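Large white sheet won't stay flat on worktable

Posted by Grethe Ingvarsson, Aug 26, 2026

I cut patterns on a folding table and cover the top with one big sheet of white paper from a Dutent roll. The roll is 900 mm wide. After unrolling, the sheet keeps its curl along both short ends. I have tried leaving it overnight under books. The middle lies flat but the ends lift again within the hour. Tape holds it but tears the surface when I take it up.

I would prefer not to switch to board, as I replace the sheet every couple of weeks and board costs too much for that. 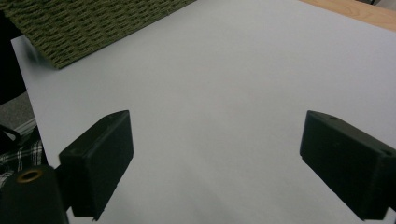 The table top is wood and I don't want holes in it, so pins are not an option. Room humidity is normally low. Is there a way to take the curl out before the sheet goes down?

Petro Hordiienko

Roll it the other way. Use a tube wider than the core it came on, curl side out, and leave it for 2 hours. Longer than that and you get the opposite curl. The inner end of the roll will always be worse than the outer end, so discard the last meter or use it for small pieces.

For holding it down, low-tack masking tape, folded over the table edge so that it sticks to the underside. Pull it off slowly at a flat angle. If it still tears the paper, press the tape against a cotton shirt first to weaken it.

Ivan Demchenko

just buy flat sheets

Melaniia Antoniuk

Petro's method works on thin paper. On heavier stock I had to repeat it. Check the weight printed on the wrapper before you start.

Also store the roll upright. Mine was lying on a shelf and had a flat spot that showed up as a ridge every turn.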